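Buscar en el cuaderno... Buscar

11 ene 2018 - pruebas servidor Flusix, segunda tanda

Retomo donde lo dejamos en diciembre. Servidor privado montado otra vez desde cero, la partida vieja no carga (guardado corrupto, ni lo intento). Mapa: Bultidville, zona de salida. Objetivo de hoy: ver si el lag del mercado es por la red o por los vendedores. Mojtaba Moradi conectado desde su casa, yo desde aqui.

Primera pasada, con 36 bots en la plaza. Fluido. Ping estable, los mercaderes responden al primer clic. El inventario tarda un pelín al abrir pero eso ya pasaba antes.

Segunda pasada, 250 bots. Aquí empieza lo feo. Los personajes se teletransportan a saltos cortos, el chat llega desordenado, y Mojtaba me ve dentro de la fuente cuando yo estoy en la puerta del banco. Con la subasta cerrada mejora bastante. Con la subasta abierta, fatal. 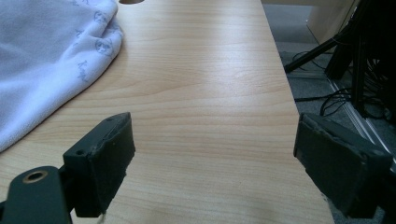

O sea que casi seguro es la subasta. Cada vez que alguien puja se reenvía la lista entera a todos los que están en la zona, tengan la ventana abierta o no. Mirar eso en el código de Wu, el módulo de comercio lo hizo él y no hay ni un comentario. Preguntarle antes de tocar nada.

Tercera pasada, 300 bots: se cae. Dos veces seguidas. El log se corta en el mismo sitio las 2 veces, justo al guardar el estado de la zona. No sé si es el mismo fallo o otro distinto. Copia del log en la carpeta compartida.

Mientras reiniciaba, probamos la clase Undent, que nadie había subido más allá del tutorial. Notas rapidas:
- el primer golpe pega demasiado para el maná que cuesta
- la animacion del escudo no se cancela al moverse, te quedas clavado
- el icono de la segunda habilidad es el del curandero, cambiar
- en grupo de dos va bien, en solitario se hace larguísima 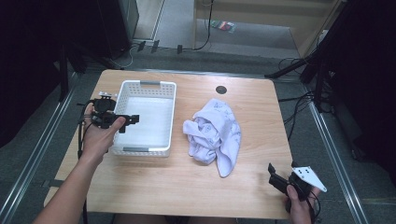
Mojtaba dice que bajaría el daño y subiría la velocidad. Yo no tocaría la velocidad hasta arreglar lo del escudo - si no, no sabemos qué estamos midiendo. Quedamos en tocar solo el daño y repetir el mismo combate contra el jabalí de la entrada.

La misión del molinero sigue sin cerrarse si hablas primero con la hija. Ya estaba apuntado, sigue igual.

Pendiente:
- subasta: mandar solo cambios, y solo a quien la tiene abierta
- repetir con 250 con la subasta desactivada del todo, no solo cerrada
- guardar zona: meter mas trazas antes del corte
- bajar daño Undent
- pedirle a Wu el esquema de la base de datos, el que tengo es viejo

Apagado el servidor al terminar. La contraseña de admin es la nueva, la tiene Mojtaba.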